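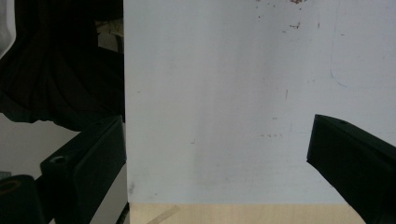

White board, with a few marks on it.

Plastometti wheel arch liner, front left - Pavliuk pattern

I'm Gemma Fothergill and I run the parts counter at Kustthorpe, which is mostly me, a kettle and far too many plastic clips. I get asked for this liner more than anything else in the shop, so it finally has a page of its own!

It's the big curved plastic piece that sits above your front wheel and keeps road muck out of the wiring and the back of the headlamp. They crack along the lower edge, usually after a kerb or a deep pothole, and then you get that awful flapping noise at speed. I drove about with mine tied up with string for most of December before I gave in and fitted one of these (and yes, I should have done it sooner).

Fits the Turnska saloon and estate, left side only. If you have the van you need a different one, as the arch is deeper and the rear holes don't line up. Ring me before you order if you're not sure what you've got.

You get the liner, 7 push clips and 2 screws for the bumper end. My old one had lost half its clips, so I was very glad of the new ones.
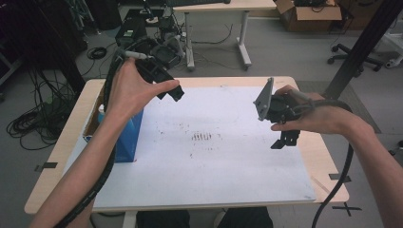 Fitting is easier with the wheel off. You can do it with the steering on full lock, I've done it that way, but you will skin your knuckles. Jack it up properly, use an axle stand, and take the old screws out before you start on the clips. The new liner feels too big when you first offer it up - bend it inwards in the middle and it'll go. Start at the top, then the bumper end, and leave the sill end until last. If it's a cold day, bring it indoors for an hour first. The plastic is much stiffer straight out of the shed and I did manage to put a crease in one.

The finish is a bit rougher than the factory part. You won't see it once the wheel's back on, and I can't say it has bothered me. The holes on mine all lined up apart from one near the front, which needed a little persuading with a round file.

Part number: PL-996
Price: £196 the pair with the right-hand liner, or ask me for a price on the left alone
Postage: it's a big box, so I'll quote you by postcode
Returns: fine if it hasn't been fitted, and please keep the clips in their bag

Page updated 08/04/2019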